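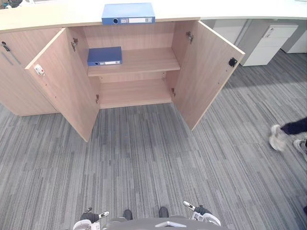 Low binder cabinet

A low binder cabinet is a piece of office furniture with hinged doors and one or more inner shelves, used mainly for keeping ring binders and lever-arch binders. It is usually no higher than a desk, and its top often doubles as a work surface or supports a counter. Low binder cabinets are found in offices, reception areas, school administration rooms and libraries. They are also called cupboard units, door pedestals or, in older catalogs, binder chests.

Construction

The body, or carcass, consists of two sides, a floor, a back panel and a top. Most are made of coated board with a wood-grain or plain finish. Solid wood and steel are also used. The floor carries the weight of the lower row of binders and is normally the same thickness as the sides. In many models it is raised slightly on a base or on adjustable feet.

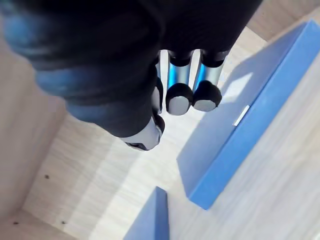
Floor and side wall inside a light-colored wooden cabinet.

The inner shelf may be fixed or may rest on pins set into rows of holes in the sides. Wide shelves tend to sag under a full load of paper, so wider cabinets often have a center divider or a metal bar along the shelf front. A full lever-arch binder weighs around 5 pounds, and a long row of them is heavy enough to bend a thin board over time.

Doors are most often hung on concealed hinges, which are not visible from outside when the doors are shut. The hinge has a cup pressed into the back of the door and an arm screwed to the cabinet side. Screws on the arm let the door be moved up, down, in or out so that the gaps between neighboring doors are even. Magnetic catches or small latches hold the doors closed. Cabinets for personnel or medical files are fitted with locks.

Placement

A cabinet with hinged doors needs free floor in front of it equal to at least the width of one door, plus room for a person to stand. In narrow rooms, sliding doors or roller shutters are used instead. On carpet, adjustable feet are set after the cabinet has been loaded, as the pile gives way under the weight and the doors may drift out of line. 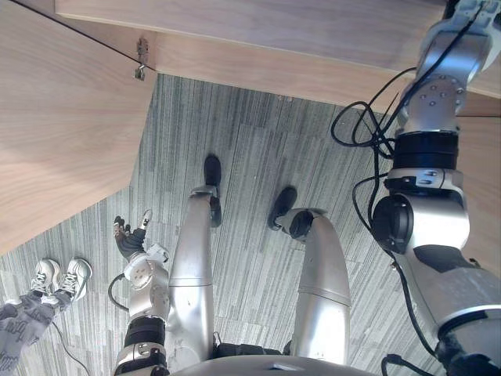
Photo: Kodura office furniture archive

Under a counter, the cabinet may face either the staff side or the public side. Staff-side placement is more common at reception desks. Wall anchors are recommended for units that are shallow or that have others stacked on top.

Binder storage

Binders may stand upright or lie flat. Upright storage is standard for full shelves, with the spine and its label facing out. The finger hole in the spine is used to pull a binder from a tight row. Flat storage suits shelves too low for an upright binder and small numbers of files in current use. The label then reads sideways or along the spine, depending on how it was printed. Tall stacks of flat binders are avoided, partly for the strain on the lever mechanism and partly for the trouble of reaching the bottom one. 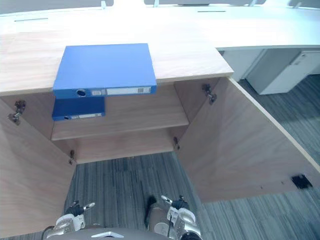
Low cabinet with its doors open. One blue binder lies on the top and another on the inner shelf.

Use in records rooms

The Okville town records office used low binder cabinets for its permit files until a move to shared shelving. Its inventory before the move listed 3,606 binders in 200 cabinets, many of them built by Soltani, a local joinery. The Tomville branch kept its cabinets and still uses them for files under five years old.

See also

Credenza
Filing cabinet
Lever-arch file
Concealed hinge

Page last edited 2022-05-11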